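News from the Lotik perception group

2026-09-11
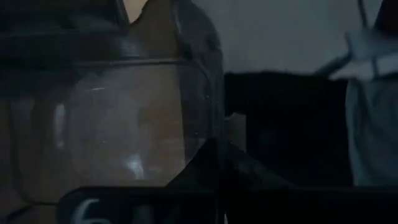
Clear plastic has been the thorn in our side for most of this year, as anyone who has wandered past our end of the building will have heard (probably more than once, sorry!). The depth estimate tends to look straight through a transparent wall and settle on whatever is behind it, and then the planner quite cheerfully plots a path through the tub. Shireen Mnguni has been rewriting that part of the stack so that highlights and moulded rims count as evidence of a surface -- a lovely idea, and one she has been very patient in explaining to the rest of us.

On our 97 recorded approaches, the old code found the near wall in 31. The new branch finds it in 70, and Amado Espiritu is going through the misses now to see how many come down to dim lighting. He has also tidied up the replay tool, so you can scrub through the wrist view and the planned path side by side, in colour. We're hoping to merge in November. If you'd like to try the branch before then, Shireen would love to hear from you.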